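Packing a shopping bag so nothing gets squashed

I love a well-packed tote! It sounds a silly thing to be keen on, but once you've carried a bag home without a handle digging into your palm or a box corner poking your leg the whole way, you won't go back to flinging it all in at the till.

Start with the bag flat on the table and the handles pulled right out of the way. Open the top as wide as it will go — a floppy cotton one stays up better once you've folded the rim over by 2 cm.

Tall boxes go in first, upright and against one side. They act as a wall for everything else. Bottles go on the opposite side, caps up, and do check the lid is screwed down tight (I lost a whole bottle of syrup in August and the bag has never been the same).

Flat cartons slide down the front. Crisps go in last, standing up at the back where nothing can lean its weight on them. My neighbour Cristóvão Vilela puts his across the top, and that works nicely too if you're only going as far as the car. 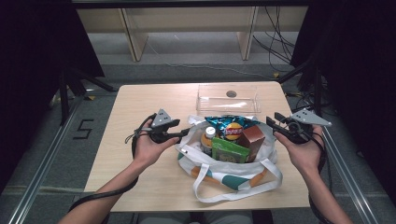
Crisps at the back, tall box on the right, green carton at the front.

I keep a clear plastic box on the table as well, for loose bits like garlic, stock cubes and those tiny yeast sachets. It goes straight from there to the shelf!

Wash cotton totes inside out at a cool setting and dry them by the handles. Printed ones keep their colour far longer that way, and mine from the market in Guimarães still looks lovely.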